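Sostel Fruit Box: Your Questions
The ones we get every week, and a few we wish we got more often
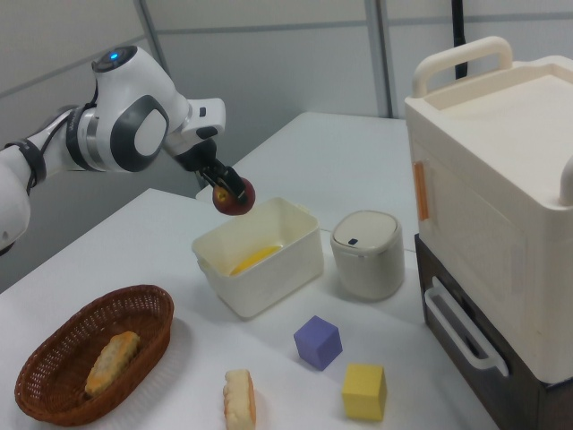

Page last changed: Saturday, March 1, 2025

What's in a box?
Mostly apples and pears, plus whatever Budness Farm has too much of. In late summer that means plums. You have been warned.

Can I choose my apples?
You can choose sharp, sweet or mixed. You can't choose "the ones from last time", as those have been eaten.

Mine has a yellow patch. Is it off?
No. That side faced away from the sun, usually because a leaf was in the way. It tastes the same as the red side.

How much does it weigh?
The small box holds 16 pieces of fruit. The large one is for families, or for people who have said they will make chutney.

Where do you deliver?
Anywhere in Sostel, and along the Kukeck road as far as the bridge. Past the bridge the van sulks on the hill, so please collect from the Ó Dálaigh shop instead. It keeps boxes until closing time and then, we suspect, starts on the pears.

Do I need to be in?
Only if you have a dog that likes fruit. Otherwise tell us about a porch or a trusted neighbour.

How should I store it all?
Somewhere cool, with the apples kept away from the bananas unless you want everything ripe by teatime. Don't wash anything until you're ready to eat it.

Do you want the boxes back?
Yes, please. We bought 200 last June and would love to know where they live now. If yours is full of Christmas lights, we can wait until you've found a bag.

Can I skip a week?
Tell us by noon two days before your delivery. After that your box is packed and will be arriving whether you're in Spain or not.

Is there a waiting list?
There is, for the large box. Over 481 households get one already, and people rarely leave, though some do move beyond the bridge.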